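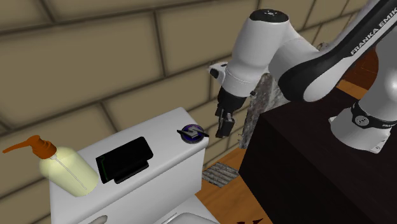
Visit report: wet saw assembly and blade test hall, Skuvar works, Brollgate

The plant runs two tours a day in October, and I joined the one at 9 a.m. Wanda Krajewska, who manages the test hall, led a group of 5. Safety shoes and ear protection are issued at the gate. Bring your own glasses if you need a prescription lens.

Frame line

Skuvar builds three bridge saws here under the Gustik name. Rails arrive cut to length and are drilled, deburred and bolted to the side frames on a flat steel table. Straightness is checked with a dial indicator pulled along the full travel of the head. The tolerance was posted at the station, but we were asked not to copy it down. Any frame that fails goes back to the drilling bay with a red tag. I saw two tags on the rack.

The motor head is fitted next. The tilt stop for 45 degree cuts is set by hand against a ground block, then locked with a set screw and thread compound. I asked why this step had not been moved to a jig. Krajewska said the castings vary too much between batches, and that a jig had been tried and dropped.

Water supply

Every saw gets a submersible pump and a removable tray. The tray on the larger model has been redesigned with a deeper sump at the motor end, so slurry settles away from the pump inlet. The old tray still fits and will remain available as a spare part.

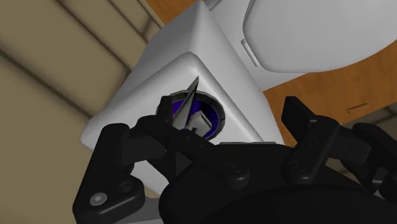

Pumps are bought in and run for 4 minutes each before fitting. Hose clips are now stainless on all models.

Blade test hall

Blades come from Makowska, a separate firm on the same site. The standard test piece is a 600 mm porcelain tile, cut edge to edge at a fixed feed rate. Chipping is measured on both faces under a bench magnifier and logged by blade number. Blade 231 was on the spindle during our visit. Its top edge was clean, with light chipping on the underside near the exit – normal for a continuous rim blade at that feed, according to the operator.

Noise in the hall is high even with the doors closed, and questions had to wait for the corridor.

Practical notes

Tours are free but must be booked through the front office. Parking is behind the paint shop. The spare parts counter opens at 11 a.m. and takes cards only. Photography is allowed in the frame line and not in the test hall.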